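Plasus im Alltag: meine Notiz-App nach drei Monaten

Eigentlich wollte ich nur ein paar Zeilen zu Plasus schreiben, aber ihr kennt mich ja, es ist wieder mehr geworden. Seit August liegen alle meine Notizen dort, 1.442 Stück, vom halben Rezept bis zum Entwurf für diesen Blog. Der Umzug aus Kikstead lief über Nacht, und am Morgen war (fast) alles da, nur die Schlagworte mit Umlauten musste ich von Hand nachziehen.
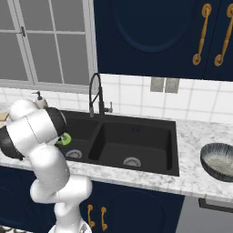

Am liebsten mag ich die Suche. Ich tippe zwei Buchstaben und habe schon die richtige Notiz vor mir, auch auf meinem betagten Laptop! Meifang Song, die mir die App empfohlen hat, schwört dagegen auf die Querverweise, und inzwischen verstehe ich sie ein bisschen besser.
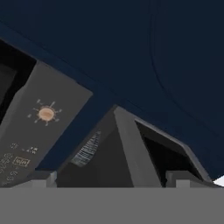
Dunkelblaue Fläche über grauem Bedienfeld, gerendert

Weniger glücklich bin ich mit dem Abgleich. Bei Notizen mit vielen Anhängen dauert er manchmal so lange, dass ich mir einen Tee koche, und ab etwa 200 Einträgen in einem Ordner ruckelt die Liste auf dem Handy. Der Support hat freundlich geantwortet und Besserung versprochen, mal sehen. Schade finde ich auch, dass man Ordner nicht einzeln sperren kann.
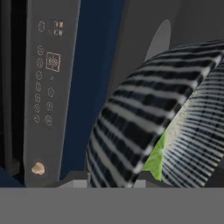
Feine helle Linien auf dunklem Grau, rechts Schwarz-Weiß gestreift

Trotzdem bleibe ich dabei und habe gleich das Jahresabo genommen. Wer viel im Team schreibt, sollte vorher die Gratisversion ausprobieren, die reicht für 3 Geräte. Über die Exportfunktion schreibe ich noch gesondert, da warte ich auf das nächste Update.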